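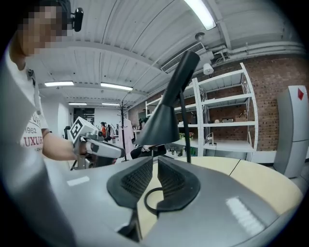 Zoia Sydorenko reckons the trouble is the bulb, and she has told me so twice, but I'd like a second opinion before I spend any more money.

I do bookkeeping at home in the evenings and my eyes are sore by nine. I've got one black desk lamp with a cone shade, and if I point it at the paperwork I get a white glare off the page and a pitch-dark room behind it. If I point it upwards it's softer but I can't read a till receipt. The ceiling light is a single pendant behind my chair, so it mostly lights the back of my head. Do I need a better lamp, a different bulb, or glasses? I had my eyes tested last September and was told they were fine for my age, a phrase I didn't enjoy.

Posted in Home and Garden, 23 May 2026

Skiltow
Possibly glasses anyway, but start with the room. Sore eyes at a desk are very often down to contrast: bright page, black wall, and your pupils going up and down like a lift all evening. Put a second, dimmer light somewhere behind the desk so the wall isn't dark. It needn't be a nice one. Mine came out of my aunt's caravan.

Then the lamp. If you write with your right hand, the light wants to come from the left, otherwise you spend the evening reading the shadow of your own fist. Keep the bottom of the shade below eye level so you can't see the bulb itself. For glare, move the lamp to the side until the shine slides off the page. Glossy paper is worse, and till receipts are a punishment whatever you do.

Zoia is partly right about the bulb. Look at lumens on the box and ignore the watts. A frosted one is kinder than a clear one. I went from a very blue-white bulb to a warm white and stopped feeling as if I was about to be interviewed by customs.

Kostiuk
get a head torch

Brarkitach
Agree with most of Skiltow, not with the head torch. One thing to add - check what the shade says inside before you buy a brighter bulb. There's normally a sticker with a maximum wattage. Mine says 40 and I ignored it for years with an old-style bulb, and the flex went brown.

Also take a break now and then and look out of the window. I know everyone says it. I set a kitchen timer and resent it deeply, but the headaches have gone.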